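# Kirness

*Directed by Jolien Brouwer. With Cor Bakker and Lotte Smits. Released by Wandico.*

Kirness is a two-hander about a retired harbour pilot and the daughter who comes home to sell his house. Cor Bakker plays the father, who is 66 and has stopped opening his post. Lotte Smits plays the daughter. There is one other speaking part of any size, a neighbour, and she is gone by the halfway mark.

Brouwer's first film, Sonstead, was full of incident and I thought it was a mess. She has gone the other way now. Very little happens in the first 40 minutes except packing, and the camera mostly stays in the kitchen while the two of them argue about which cups to keep. I was never bored, though I can see why people would be. 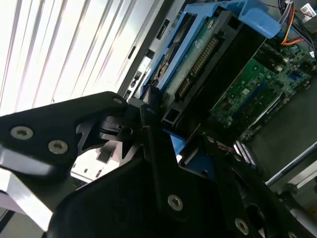 Nathalie Van Dijk was, and wrote to me about it after the early screening: the kitchen scenes repeat themselves, she says, and by the third one she knew who would leave the room first. She also thinks Smits is underused. I agree with her on the second point. Smits spends a lot of the film listening, and the script gives her one proper speech, on the stairs, which she plays very quietly with her coat half on.

Bakker has the bigger part and the bigger problem, as the father is unpleasant for most of the running time. He is rude to the estate agent, rude to the neighbour and worse to his daughter. Bakker doesn't ask for sympathy. There's a scene where he reads out the names of ships he brought in, and he does it flatly, like a shopping list, until he gets one wrong and has to start again.

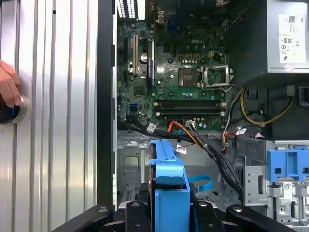 *Desktop tower on its side, with the Dell board showing.*

The photography is by Milan Martens. The outdoor scenes are grey and a bit murky, and a couple of the night shots were hard to follow from where I was sitting. Indoors it's much better. He lights the house from the windows and leaves it at that.
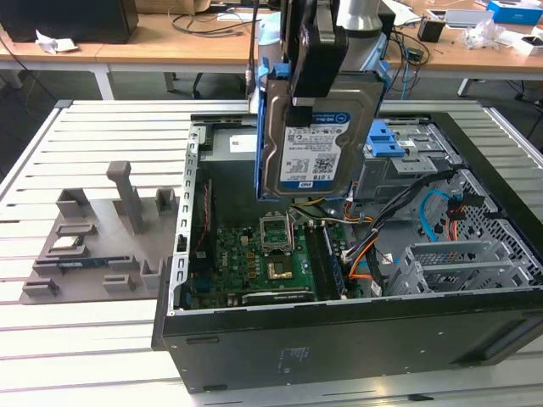 Sound matters more than picture in the last half hour. The daughter finds her mother's recordings, hours of them, and plays them through a laptop while she clears the loft. Most of it is weather and a radio in another room. A 1.0TB drive like the WD Blue in its blue caddy would hold years of that sort of thing, and the film is good on how tiring it is to be left so much of someone. She listens to a few minutes, skips, listens again, and goes down to make tea.

The ending is too neat. A letter turns up which the story didn't need.

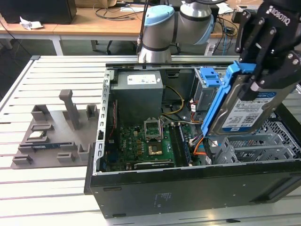

**Film > Drama > New releases**

Kirness is showing at the Cardoso, in the small screen, until the end of July. There were around 200 seats and most were taken when I went. The sound was turned up a little too high for such a quiet film. Sit near the back.

Three stars out of five, four for Bakker.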